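# Free water taste test draws a crowd in Hedach

January 2026

Hedach has a new favorite argument, and it's over which end of town has the better tap water! The Sebastian Street Library opened its doors for a free public tasting this month, and by the end of the afternoon people who had never given a thought to what comes out of their kitchen faucet were debating it on the front steps.

The idea is simple. Water from the Osano springs, up on the north side, was set out next to water from the old Tarkex well field, which has served the south side for as long as the town has had pipes. A third pitcher held the blend that most homes in the middle of town get. Nothing was labeled except with a colored sticker, and visitors voted by dropping a button into a jar of the same color.

The library had planned for 40 tasters. It ran out of buttons well before closing and switched to dried beans from the break room, which worked fine (and made a much better noise going into the jar).

The north side's springs came out ahead, though the south side put up a real fight. Fans of the spring water called it "soft" and "a little sweet." Fans of the well water said it had more going on, and one ballot slip read simply "tastes like summer at my grandmother's." The blend finished last, but several people who voted against it learned afterward that they've been drinking it happily for years.

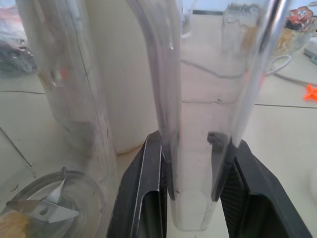 What makes the difference is mostly rock. The spring water moves quickly through sandstone and doesn't pick up much on the way. The well water sits in limestone for a long time and comes up with more calcium and magnesium in it, and that is also why south side tea kettles grow a white crust and north side kettles mostly don't. Both supplies are tested regularly, and the latest results for each were pinned up by the tasting table for anyone who wanted to read the numbers. Plenty of people did, and some took pictures of them!

Temperature turned out to matter as well. A side table offered the same well water chilled and at room temperature, and a good many tasters were sure they were drinking two different things. Cold hides flavor, so if you have ever thought your water tasted stronger in the morning, try it again after an hour in the fridge and see if you still think so.

Visitors could also look through a display on the town's water history, borrowed from the county archive. It includes a hand-drawn map of the first wooden mains, a page of complaints about frogs, and a bill from 1,846 gallons of "disputed use" at a boarding house that insisted it had only done the laundry. The display is worth the trip on its own, and it stays up in the reading room for another 30 days.

Kids got their own corner, with strips that change color to show how hard the water is. Families were invited to take a pack of strips home and send in their results, and the library is marking them on a big wall map of Hedach. There are 20 households on it so far and a lot of white space left, mainly out past the rail line, so if you live that way, please stop by the front desk for a pack. They're free.

A second tasting is planned for September, when the springs run low and the blend changes. The library would love to hear from anyone with a private well who is willing to bring a jug, as long as it has a recent test result to go with it. Buttons are welcome too.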